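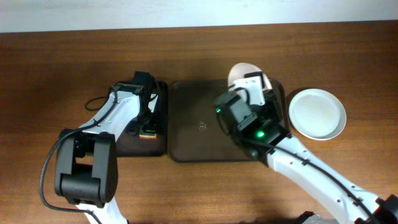
Home Trays Tables Hire About Us Contact

About Josden

Josden supplies serving trays and tables to cafes, school dining rooms and small hotels. Lorraine Partington started the business 23 years ago after running a lunch counter, where she could never get replacement trays that matched the ones she already had. We still sell mostly to places with fewer than 57 seats.

Most of our trays are dark brown or black, with rounded corners and a raised rim. The dark colors hide scuffs and look right on a wooden table. The corners are rounded on every size we carry. They wipe out faster than square ones and don't chip as easily when a stack gets knocked.

We get asked a lot about using two trays side by side. Cafes do this for pastries and cups, or for cutlery next to napkins. Tell us the width of your table or counter before you order and we'll work out which sizes will sit together on it. Ashton Halliday handles these orders and will send you a layout on paper if you want one.

Maxine McAlister runs the hire side. We keep 800 trays for hire, and May is the busiest month, so please book early for graduations and weddings. Hired trays should come back rinsed and stacked by size. We do the full wash here.

Wooden tabletops are made to order by Fletcher Bright. The grain and color vary from one board to the next, and darker streaks are normal. If you need two tables to match closely, order them together.

The office and showroom open at 8:30 a.m. Trade customers can collect from the side door until 4 p.m. Samples are free to borrow for 19 days, and you only pay return postage.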